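Home > Meeting Equipment > Delegate Voting > Flonedar Keypad System

Clanon Flonedar Delegate Voting System
Item no. 3034
Availability: made to order
Request a quote | Download data sheet | Compare

The Flonedar is a wireless keypad system for recorded and secret votes at party conventions, state and county caucuses, council sessions and leadership elections. It consists of handheld keypads, one or more base receivers, a chair console and the Clostness tally software. The system runs on its own radio link and does not need a venue network or an internet connection.

A standard set contains 168 keypads in two transport cases. Sets can be joined up to a maximum of 800 keypads on one base receiver. For larger floors, a second receiver is linked by cable and the tally software treats both as one roll.

Keypads

Each keypad has three voting keys (Yes, No, Abstain), a numeric block for candidate ballots, and a two-line display. The display shows the motion number, the time left and the delegate's current choice. A delegate may change the choice until the chair closes the vote. The last key pressed before closing is the one recorded.

Keypads are assigned to delegates by credential card or by seat number. Card assignment is recommended where alternates may replace delegates during a session. When an alternate's card is inserted, the delegate's card is suspended until the credentials desk releases it. Weighted votes are supported, with the weight stored on the roll and not on the card.

Battery life is 14 hours of continuous use. Keypads report their charge level to the console, and any unit below the warning level is listed by seat. Charging takes place in the transport case with the lid open. Do not charge with the lid closed.

Chair console

The console opens, extends and closes a vote. It carries four preset thresholds: simple majority, absolute majority of the roll, two thirds of those voting, and two thirds of the roll. Further thresholds can be entered in Clostness before the session. Abstentions are counted or excluded according to the threshold selected, so the rules of the body should be checked before the presets are locked.

A quorum check can be run at any time. Delegates press any key, and the console shows the number present against the number required. The check is written to the session log with its time. 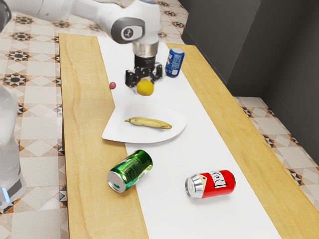
Two-finger gripper holding a yellow ball over a table, with a smaller red ball to its left (rendering).

Secret ballots

In secret mode the base receiver separates the keypad number from the choice before the record is stored. The log then holds two lists: the keypads that voted, in numeric order, and the totals for each option. Individual choices cannot be recovered from the log afterward, including by the operator. Running totals are hidden on the console and on the hall display until the vote is closed.

Secret mode is set per motion. It cannot be switched on or off once voting on that motion has opened. If the wrong mode was selected, the vote must be voided at the console and opened again. Voided votes remain in the log and are marked as void.

Candidate ballots

Up to nine candidates can be shown per ballot. The following methods are included:

Single choice
Multiple choice with a fixed number of seats
Exhaustive ballot, lowest candidate removed after each round
Ranked choice, single seat

Ranked choice for multiple seats requires the Carrasco module (see Options). Ties are reported and the count is paused. The software does not break ties.

Tally software

Clostness is installed on the operator's computer from the supplied drive. The roll is imported as a comma-separated file with delegate name, delegation, seat, card number and weight. Results can be grouped by delegation, which is useful for bodies that vote by state or district. Result sheets print with a signature line for the chair and two tellers.

The hall display output can show the motion text, the countdown and the final totals. A roll-call view with delegate names is available for recorded votes only.

Included in the standard set

Keypads with wrist cords
Transport cases with charging trays
Base receiver with wall and tripod mounts
Chair console with a 30-foot cable
Clostness software, single operator license
Blank credential cards, one per keypad plus spares
Operator manual, printed

Options

Carrasco module for multiple-seat ranked counts
Second base receiver with link cable
Credentials desk card reader
Replacement keypad batteries
Extended console cable

Rental and service

Standard sets are available for rental by the session. Rental sets are shipped with keypads charged and numbered, and the previous roll is erased before dispatch. October is heavily booked and sets for that month should be reserved early. An on-site operator can be added to any rental and is required for sets of more than one receiver.

Purchased sets should be returned for a radio and battery check every two years. Clanon keeps no copy of rolls or logs from returned equipment.

Data sheet revision: 4 April 2023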